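Tellport pulls back from Eker's small-tablet platform

It has been a hard few months for anyone rooting for Eker's tablet software, and this week brought one more piece of gloomy news for the pile. Tellport, which put its name on one of the very first tablets to run the system, will not be making a follow-up to its nine-inch model, and it has told stores that the stock they have on the shelf now is the last they will see.

The company broke the news in a short note to its dealers, and it was kinder about the whole thing than it probably needed to be. Tellport said it still likes the software, still thinks the home screen is one of the friendliest around, and would be glad to look at it again "when the app selection has had time to grow." Anyone who has gone hunting for a decent banking app or a favorite card game on an Eker tablet will know just what that means. At last count the store held 2,873 titles, and a good many of those are flashlights and tip calculators.

That leaves Hoshino as the only outside company still building for the platform, alongside Eker's own tablets. Hoshino has 2 models on sale and says both will stay in the lineup through the fall, with the larger one getting a lower price starting Saturday. When we asked if there was anything new in the works, we got a very polite reply that did not answer the question.
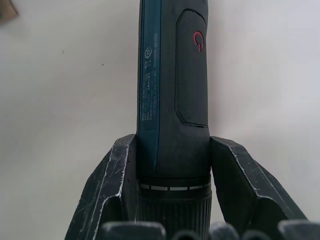
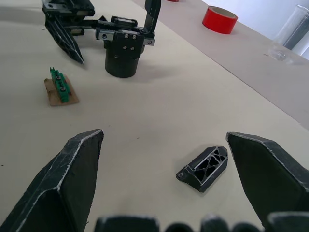
Dark gripper fingers appear in both close-up views; the first also shows a mostly black tool with a blue side panel.

For people who already own the Tellport model (and we have heard from plenty of you, mostly very fond of the thing), not much changes right away. Tellport says it will go on honoring warranties as usual, and system updates come straight from Eker, so those should keep arriving on the same schedule as before. Accessories may be another story. The snap-on keyboard has been hard to find since January, and the dealer note makes no mention of a new batch, so if you have been putting off buying one, this might be a good weekend to call around.

Eker, for its part, sent over a statement saying it respects its partner's decision and remains fully behind the platform. It also reminded us that version 6 of the software is due before the holidays, with a better mail app, support for a second display and, at long last, a way to print without going through three different menus. Those are all things owners have been asking for, and we would love to see them land on time.

The bigger question is what happens with Kirklow, the retail chain that gave Eker tablets their own table near the front door last year. A spokesperson for the chain told us the display is staying put for now, though the stores will be deciding on their holiday layouts soon. We will pass along word as soon as we hear which way they went.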